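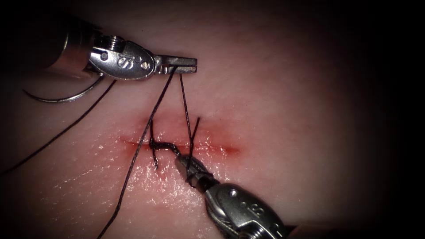 Zdeňka Polák keeps the suturing cell at Koubek running, a job she describes as "mostly string."

Her mornings start at 8, before the surgeons come in to train. She homes both arms, then opens and closes each set of jaws while watching the cables at the wrist. "A cable frays for weeks and then picks the day you have visitors," she says. Her drawer holds 20 spares. She would like it to hold more, and has told purchasing so in several tones of voice.

The jaws get most of her attention. Dried thread coating builds up on the tips, and a grip that was fine in April starts dropping needles. She cleans them with a soft brush and alcohol. The previous method was a thumbnail.

What about the fault log? Entry 823 was hers, a left wrist that drifted during knots. She swapped two motors and recalibrated the arm four times before finding a loose pivot pin. "I wrote 'resolved' and left out the adjectives."

The tissue pads she considers somebody else's department. "They don't have cables," she says, and goes back to her brush.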